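アラル球場を本拠とするクレストトッデン野球クラブは、短縮日程で行われる夏季リーグの開幕を前に、チャンドラセカール・サストリー運営部長への聞き取りを行った。就任から2年、選手の受け入れと球場運営の双方を統括する立場にある。以下はその要旨である。

今季の編成について、サストリー氏は投手の起用方針から説明を始めた。「大学の春季日程が途中で打ち切られ、実戦から離れている投手が多くおります。先発投手の球数は、開幕からしばらくの間、一試合65球を上限といたします。監督ともこの点で合意しております」。救援陣については、登板間隔を記録係が毎日集計し、翌朝までに各選手の所属大学へ報告する体制を整えたという。

打線に関しては、昨季の得点が143にとどまったことを率直に課題として挙げた。「走者を三塁に置いてからの一本が出ませんでした。木製バットへの適応に時間を要する選手もおります。今季は合流直後の打撃練習を延ばし、その分、守備練習を午前に移します」。主軸には、ルマッハ大学から加わる左打ちの一塁手を据える見通しである。
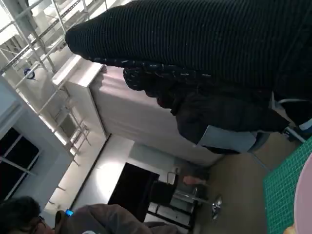 用具と被服の管理も、今季から運営部の所管となった。従来は選手各自に委ねていた補修を球団が引き受け、作業の手順を統一している。サストリー氏は、春先の冷え込みが残る時期の防寒着にも話を及ぼした。「海沿いの球場ですので、ナイターではベンチが冷えます。細かい畝のある黒いニットに暗い色の上着を重ねるような服装は、待機中の控え選手にも勧めております」。補修台には方眼入りの緑のカッティングマットを用い、背番号の切り出しもその上で行うこととした。

観客の受け入れは、当面200席を上限とする。一塁側の芝生席は閉鎖し、三塁側の固定席のみを使用する。入場券は事前申込制とし、当日の販売は行わない。「昨季は最終戦に席数を超える申し込みがございました。今季はお断りする場面が増えるものと存じますが、ご理解を賜りたい」と同氏は述べた。試合の音声中継は全試合を対象とし、実況は引き続きコレット放送が担当する。

対戦相手の印象を問うと、開幕戦で当たるコレットの機動力を警戒していると答えた。「先頭打者を出せば、必ず次の塁を狙ってまいります。捕手の送球と、投手の牽制の間合い、この二点を合流初日から確認いたします」。捕手には昨季の正捕手が残留しており、同氏はその経験を高く評価している。

球場の改修計画については、外野照明の更新を12月に着工する予定であることを明らかにした。費用の内訳は、入札の結果が確定した後に公表される。

（2020年6月17日、アラル球場管理棟にて。聞き手・クラブ広報室）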